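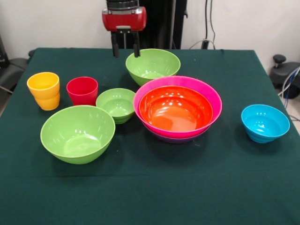

Sieglinde Buschmann asked at the April staff meeting whether the stacking arm would take hours away from the afternoon shift, and if so, whose. Several other people had the same question written down, so it got most of the meeting. It deserves a proper answer now that the trial has been going a while.

No contracted hours are being cut. The afternoon shift at Ranjbar Catering stays as it is until the end of the trial and the rota will not be changed without a meeting first. What does change is who does which job, and for how long at a stretch.

Up to now the children's tableware has been sorted and nested by hand. On a full day we get over 600 pieces back from the nurseries and clubs we serve, and two people stand at the sorting bench from the time the first crates arrive. It is light work but it is the same movement all afternoon. Wrists and shoulders come up every year when we ask about aches, and the sorting bench is usually where people say they got them.

The arm picks up a cup or bowl with its two fingers, carries it to the stack and lets go. It is a good deal slower than any of us. At present it is being tried on small mixed sets on a cloth-covered table in the side room at Urari Road, and it is not connected to the wash line.

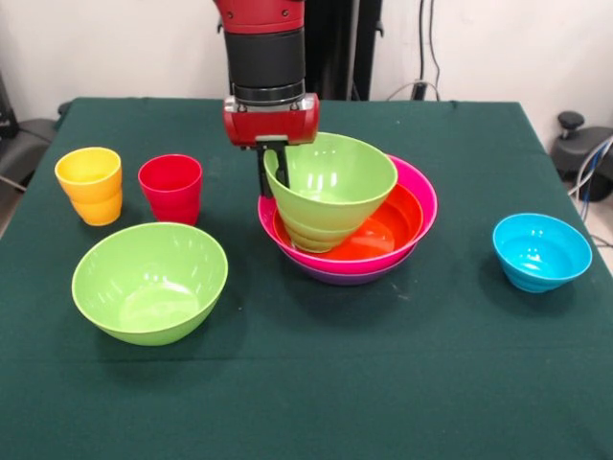 Faisal Mirani has been going through the results each Friday. Bowls are the easier part. Cups give more trouble, mainly when they are put down on a slant inside something else and the next piece will not sit properly. In last week's test of 40 sets, 13 had to be put right by hand. That is too many for daily use, and the supplier, Feltevov, has been told so.

Four people have had the basic training: how to stop the arm, how to clear a dropped piece and how to start a set again. Anyone else on the permanent staff can put their name down. Training is in paid time. It takes one morning, and you do not need to know anything about computers.

Some of you have said you would miss the sorting bench, as it is one of the few places where two people can sit and talk while they work. That was a fair point and it had not been considered. If the arm does go on to the wash line, the plan is to keep one bench staffed for checking, with two seats at it. Checking for cracks and leftover food will still be done by people. The arm only stacks.

People on light duties have used the sorting bench as well, so the office is drawing up a list of other tasks that can be done sitting down. Send suggestions to Faisal.

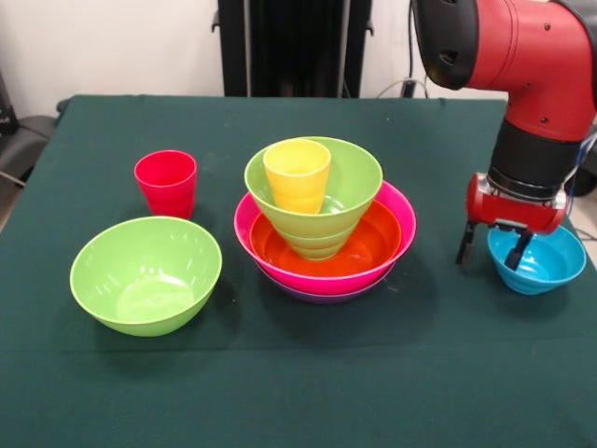

What happens next

The trial runs until the end of October 2026. The results will go up on the noticeboard by the lockers, along with the number of sets put right by hand.

There will be a second staff meeting before any decision is made. Agency staff are welcome and will be paid for attending. If you work mornings only, leave your questions in the box outside the office and the answers will be printed in the next newsletter.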